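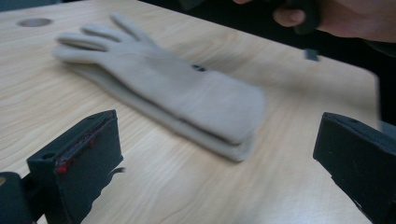
Bukilus publishes its equipment buying guide, including the bits suppliers skip

Dirkden, April 2021. Bukilus, which helps small workshops and packing firms decide what to spend on automation, today releases a free planning guide for anyone who has been handed a robot budget and a deadline in the same email.

The guide grew out of 293 purchase plans sent in by owners and site managers. Most had a line for the arm. Far fewer had one for spare finger pads, which wear, chip and need replacing on a schedule that rarely matches the financial year. Nine of the plans had no figure for training at all, though one did set money aside for a launch cake.

"People will haggle for weeks over the price of the arm and then buy the gripper in an afternoon," said Valentina Cisternas, who wrote the guide. "The gripper is the part that touches your product. I would start there and work backwards." 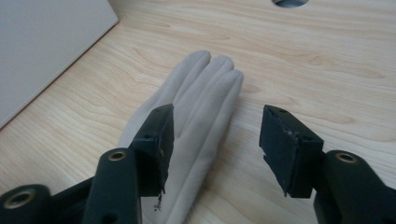

Soft goods get a chapter to themselves. Gloves, hats and anything else that folds when you pick it up can add up to 3 months to a project, and Bukilus suggests buyers put that time in the plan before a supplier finds it for them. There is also a worksheet for trial days, with a box for what went wrong. The box is large.

Two Bukilus clients, Radu and Follix, tested the worksheets over the winter. Radu put off its order and spent the money on better tables. Follix went ahead, with a smaller machine and a bigger parts drawer. Bukilus counts both as good results and was paid the same for each.

The guide can be downloaded free from the Bukilus website. Printed copies follow in June, limited to 476, that being what the printer quoted for and what the Bukilus budget would stand.

Press enquiries: Valentina Cisternas, Bukilus, Dirkden.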